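The Casel Covered Plate Set: A Longer Look at Our Favorite Everyday Dishes

By Orestis Vlachopoulos
Sep 4, 2019
5 min read
38 shares | 2 comments

We started carrying the Casel covered plates in February, mostly on a hunch, and they have become the thing I end up talking about whenever a customer asks me what I use at home. So I thought it was time to give them a proper page of their own, with all the little details that don't fit on the tag.

The set is simple enough. You get a dinner plate, a deep plate (the sort of wide, shallow bowl that is good for pasta or stew) and a small side dish, all in glazed stoneware, and each piece has its own domed lid. The lids are clear, with a small vent at the top that you turn open or closed with one finger. I love that vent! My mother used to cover everything with an upside-down saucer and then burn her fingertips getting it off again, and I did the same thing for years without once wondering if there was a better way.

The glaze comes in three colors. Mista is a soft gray-green, a bit like the underside of an olive leaf, and it is the one we reorder most. Prekix is a deep blue that looks nearly black in the evening. The third is a plain cream that Casel just calls Cream, and it goes with whatever you already have in the cupboard. You can mix them in one order, so if you want two Mista dinner plates and a Prekix side dish, write it in the notes box at checkout and we will pack it that way.

Now, about leftovers, which is really what these dishes are for. Dinner goes on the plate, the lid goes on with the vent closed, and the whole thing sits in the fridge overnight. Next day, turn the vent open and warm it up on the same plate. The dome is tall enough to clear a good helping of rice or half a stuffed pepper, and it keeps the tomato sauce off your walls.

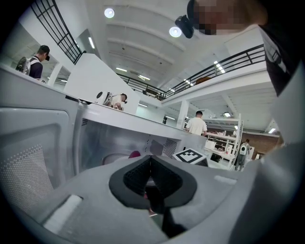
A white microwave with its door open to the left.

Before you order, please measure the turntable in your own microwave. The dinner plate is wider than some people expect, and in the smaller countertop models it can bump the side as it goes around and stop turning. If you are in any doubt, the deep plate is the safer choice, and to be fair it is the one I reach for most nights anyway. The side dish fits just about anything.

A few things on heating. The stoneware can go in the microwave and in the dishwasher. It can go in the oven too, up to 597 degrees Fahrenheit according to Casel, though I can't imagine what you would be cooking at that heat, and I have never gone past what I need for a tray of potatoes. The lids are a different story. They are for the microwave, the fridge and the top rack of the dishwasher only, so do take them off before anything goes in the oven. Don't move a plate straight from the freezer to a hot oven either. Let it sit on the counter a while first.

You will notice an unglazed ring on the bottom of every piece. It is meant to be there. It can feel a little rough when the plates are new, and if you have a nice table you may want to use a mat for the first few weeks, until it has worn smooth. Tea and coffee will mark the ring over time. A paste of baking soda and water brings most of it off.

Storage is the one place I would ask Casel for something better. The plates stack beautifully, but the domes only nest loosely and they take up more of the shelf than I would like. At home I keep mine on their sides in an old dish rack. Lazaridis makes a flat cover that fits the side dish and takes much less space, and we stock that as well, although it has no vent.

Details

Item number: 817
Colors: Mista, Prekix, Cream
In the box: dinner plate, deep plate, side dish, one lid for each
Material: glazed stoneware, clear plastic lids
Lids sold separately: yes, all sizes

Each set ships in a molded paper tray inside a double box, and we pay the shipping on orders over $100. If something arrives chipped, send us a quick note and keep the broken piece until you hear back. Replacement lids usually go out within a day or two. Single plates can take longer, especially in Mista, so if you are buying for a holiday table please give us a bit of notice and we will do our best to put the whole order aside for you.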